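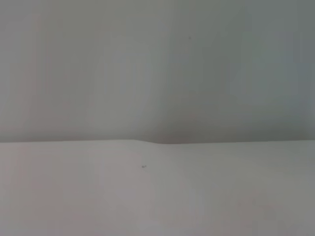 Kettle Day: what to do when your tabletop arm misses the cup

I love my kitchen arm. It's a Werkach kit I put together in February, with a Nilon gripper and far too much cable, and teaching it to pour has been the most fun I've had at a counter in years! But the third evening it tipped 200 milliliters of water onto my table, a good hand's width short of the cup, and then carried on pouring as if all was well. Cold water, thank goodness. So these are my notes for anyone else trying the same thing at home.

Only ever practice with cold water. I mean it – no warm, no "just a bit of steam to see". Mine has run the pour 157 times now and I still haven't let it near anything hot.

Look for specks. A wrist camera spends a lot of its time staring at plain pale surfaces, and a crumb or a dot of dust is easy to miss on those. Wipe the lens with a dry microfiber cloth, run the arm, and look again. If the dot stays in the same spot whatever the camera points at, it's on the lens. If it moves, wipe the table.

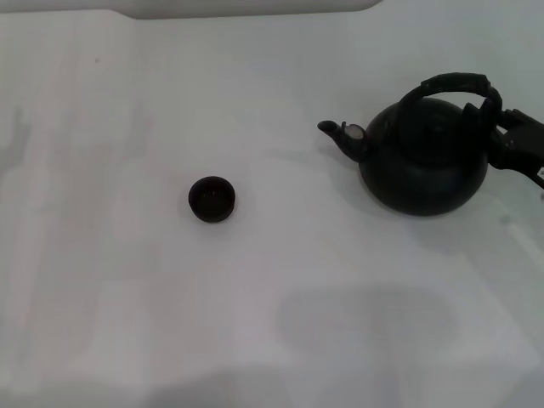
Keep the kettle and the cup well apart at the start, so there's room to hit the stop button while the spout is still traveling. I learned this from Oluwatosin Garba on the Brerkier message board, who lost a very nice mug (and part of a toaster).

Check the grip before every single pour. A curved handle can roll in the fingers, and then the spout ends up lower than the arm thinks it is. That was my fault, by the way! I had set the squeeze too light because I was worried about scratches. Lift the kettle an inch, wait a few seconds, and if it sags, put it down and grip again.

Fill it less than you want to. I stop at a third, and I weigh the cup afterward on the baking scale. The best run so far came out at 204 grams when I'd asked for 200, and I did a little dance.
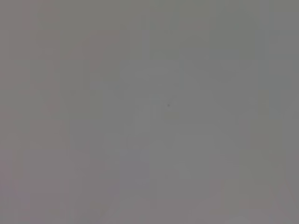 Give it something to recognize, too. Plain gray or white with nothing else in view is hard work for a camera up close, and mine would freeze or guess. A strip of colored tape near the cup's spot helped a lot – plain painter's tape, peels right off.

Last one: plug the arm into a switched outlet you can reach from where you stand, on the side away from the spout. Mine was behind the table. It's by the door now, with a towel hanging next to it.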